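Clearing out the wardrobe

12/06/2020
By the Moya newsletter desk
Print this page | E-mail this page

I finally tackled my wardrobe last week, and I'm still finding socks in odd places! The plan was to do one shelf before lunch. By teatime the whole lot was on the bed and I couldn't get to the window.

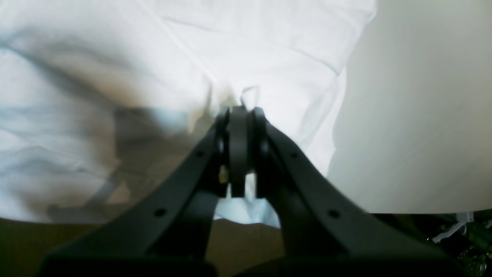

What got me going was the clothes swap in Hullon, which is back in September (fingers crossed). Last time people brought in 3,065 items, and around 800 of those were T-shirts – I think half of them were mine.

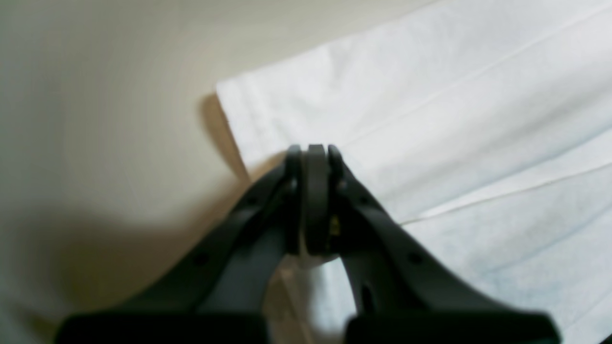
Close-up, in dark grey

My one rule this year is that if I haven't worn it since we moved to Bevora, it goes. I broke it twice, once for a jumper with a hole in the elbow and once for a coat I can't do up any more. 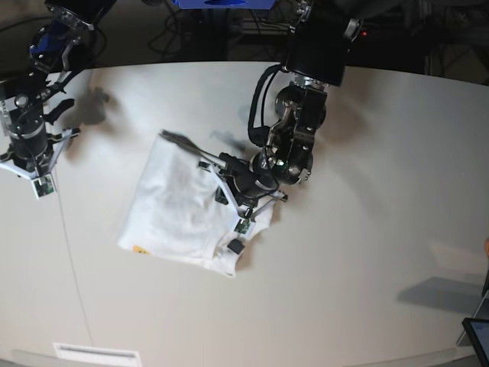 I do try to fold things properly before they go in the bag, sleeves in first and then in half. My mum always rolled hers, and she got far more in a drawer than I ever have. If you've got a better way, do write in – I'll print the good ones.

Bags can be left at the Umance hall any morning, and please tie the tops. Shoes are fine as long as they're in pairs.

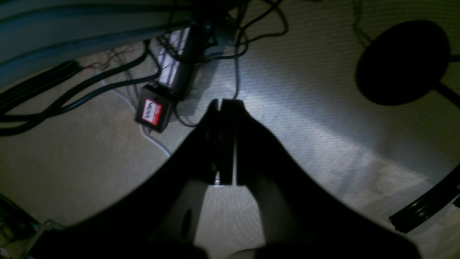
Next month: curtains

I'm taking mine up by hand, so wish me luck.

Print this page | E-mail this page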